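Teleop folding cell, pre-session check and comments. Bench 4, Saturday, morning slot.
Inspector: Mwanaisha Sang
Task on the sheet: folding clothes, both arms driven by remote control, for the Molleo training set.

Marks: **OK**, **FIX** (before anyone drives), **QUERY** (I want an answer in writing).

## 1. Stops and power

- [x] Stop button reachable from the operator's chair. **OK**
- [x] Stop button reachable by a second person standing. **OK**
- [ ] Both arms hold position when the link drops. **QUERY.** The Rornik manual says they hold. The setup notes say they sag "gently". I'd like to know which, with a garment in the grip and without.
- [ ] Cables clear of where people walk. **FIX.** The lot behind the table is a tangle. Same comment in May, same colour pen.
- [ ] Power strip off the floor or guarded. **FIX**

## 2. Grippers and wrist cameras

- [x] Finger screws tight, both sides. **OK**
- [x] Closing force set to the low profile. **OK**, read off the Bevan controller, not measured.
- [ ] Wrist view good enough to drive by. **FIX**

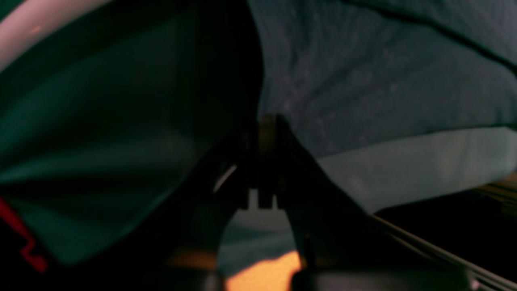 My trouble with the wrist view is that the whole scheme leans on it. We're told the operator "sees what the robot sees" and that the policy will learn from the same picture. Fine, but what does it see? The fingers come up as two dark shapes, the cloth past them is a blur, and I couldn't tell you from it where a hem stops and the bench cover starts. If a person can't judge a grasp from that, I don't accept that 2,780 recorded grasps will fix it. Check focus, check exposure, and put a lamp over the bench before the next block. Until then the operator drives from the overhead view and the log should say so.

- [ ] Lens wiped at start of session. **QUERY.** Box ticked on every sheet I've been handed, including ones for days the cell was shut.

## 3. Bench

- [x] Cover cloth lies flat where the arms work. **FIX**, then **OK.** Creases smoothed by hand, arms powered down.
- [ ] Bench cleared of everything that isn't part of the task. **FIX**
- [ ] Sharps put away. **FIX.** Utility knife on the left side of the cloth. Blade in or out, it goes in the drawer.
- [ ] Glass off the bench. **FIX.** One jar with a lid, same side as the knife.
- [ ] Loose batteries and small screws picked up. **FIX**
- [ ] Mugs and cups off the bench. **FIX.** No drinks within arm's reach of a powered bench. I don't care if they're empty.

I've heard the argument that clutter is good for the data, that a robot taught on a bare table only works on a bare table. Maybe so. Then write it down: which objects, where they sit, who approved them. A clutter list signed by the session lead gets a tick from me.

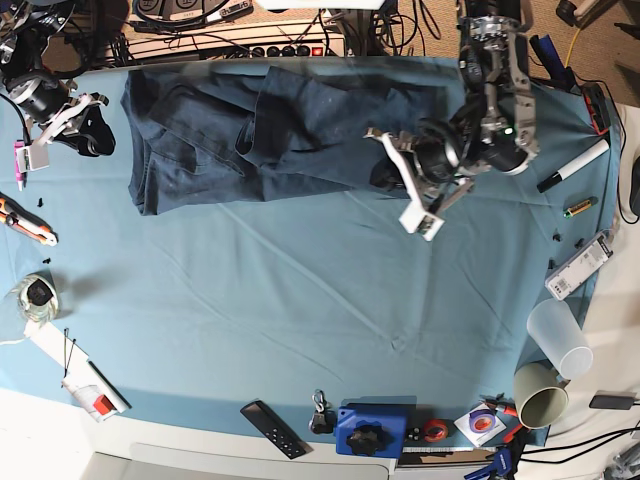
The other half of that argument is that the arms never go near the edges when the job is jeans. They don't, as long as the operator has a good day. A leg of denim swung wide will sweep a fair bit of table, and the arm doesn't know what it's dragging. Keep the margins clear or shrink the workspace limits in Skuven so the reach stops short of them.

## 4. Operator and hand guiding

- [x] Operator named on the sheet. **OK**
- [x] Break at least every 101 demonstrations. **OK**, although I'd like to meet whoever chose that number.
- [ ] Hands out of the workspace while the arms are live. **QUERY.** The procedure allows a helper to reset the garment between takes "when safe". Who decides? Arms parked and stop pressed, or the helper stays back.
- [ ] Hand guiding done at reduced speed only. **QUERY.** Limit is set in software and I haven't seen it tested.
- [ ] Failed takes kept and labelled. **FIX.** The last block of 500 has no failures in it at all. I've watched people fold trousers with their own hands and do worse than that.

## 5. Release

- [ ] Cell released for live driving. **NO**
- [x] Cell released for powered-down setup work. **OK**

Recheck sections 1 and 3 once the cables and bench are sorted. Section 2 needs the lamp fitted first. Send answers to the queries on paper, clipped to this sheet.

M. Sang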